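COMMUNIQUÉ DE PRESSE

Sonach étend sa gamme de panneaux massifs Delska à l'érable clair

Novembre – Sonach, fabricant de panneaux en bois massif pour l'agencement et le mobilier, annonce l'ouverture des commandes pour Delska Érable, quatrième essence de la gamme Delska après le hêtre, le frêne et le chêne. Le produit est destiné aux menuisiers, aux agenceurs et aux fabricants de plans de travail, de tablettes et de plateaux de table.

Les panneaux sont proposés en lamelles aboutées ou en lamelles continues, en épaisseur de 23 mm. Le taux d'humidité est ramené à 12 % avant encollage, puis contrôlé une seconde fois à la sortie de presse. La tolérance de planéité est fixée à 3 mm sur la plus grande longueur du catalogue. Les bois sont débités et séchés sur le site de production, ce qui permet de conserver la traçabilité du lot depuis la bille jusqu'au panneau fini.

Un classement d'aspect revu

L'érable présente des variations de fil plus marquées que le hêtre. Sonach a donc abandonné pour cette essence la grille de tri commune à la gamme et retenu deux classes. La classe A exclut les nœuds sur la face vue et limite les écarts de teinte entre lamelles voisines. La classe B, dite « naturelle », admet le fil ondé, les zones figurées et les petits nœuds sains et adhérents. Les poches de résine, les fentes traversantes et les traces d'échauffure restent exclues dans les deux cas.

« Les agenceurs nous demandaient un bois clair dont le dessin reste lisible après finition », indique Morfudd Prydderch, responsable des produits massifs chez Sonach. « La classe naturelle répond à cette demande sans modifier les caractéristiques mécaniques du panneau. Le tri porte sur l'aspect, le collage et le séchage sont identiques. »

Finition et mise en œuvre

Les panneaux sont livrés bruts, poncés, ou revêtus de l'huile dure Bronus, appliquée en usine en deux passes. Cette huile a été retenue pour son faible jaunissement, critère déterminant sur une essence claire. Les panneaux huilés doivent être stockés à plat, sur tasseaux, dans un local fermé et ventilé. Les chants sciés sur chantier doivent recevoir une couche d'huile le jour même de la coupe.

La fixation s'effectue par l'arrière au moyen de taquets coulissants ou de vis placées dans des trous oblongs. Le collage en plein sur un support rigide est déconseillé. Pour les plateaux de grande largeur, Sonach recommande des traverses métalliques encastrées.
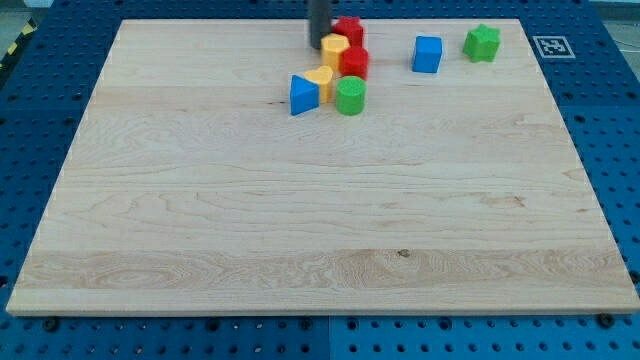
Panneau d'érable clair : fil ondé, bande figurée et petit nœud sombre.

Disponibilité

La distribution est assurée par le réseau Morelli, qui tient en stock les formats courants en finition brute et poncée. Les panneaux huilés et les découpes sur plan sont fabriqués à la commande. À l'issue de la présérie, 98 % des panneaux contrôlés ont été déclarés conformes à leur classe d'aspect – les autres ont été reclassés ou recoupés en petits formats.

« Nos clients pourront comparer les deux classes sur échantillon avant de passer commande », précise Marisa Marino, directrice commerciale de Morelli. « Une variation subsiste toujours entre l'échantillon et le lot livré, et les devis en feront mention. »

La fiche technique, les consignes de pose et le guide de classement sont disponibles sur demande auprès des agences Morelli.

À propos de Sonach

Sonach conçoit et fabrique des panneaux en bois massif pour les professionnels de la menuiserie et de l'agencement. La gamme Delska regroupe ses panneaux lamellés-collés à usage intérieur.

Contact presse : service communication de Sonach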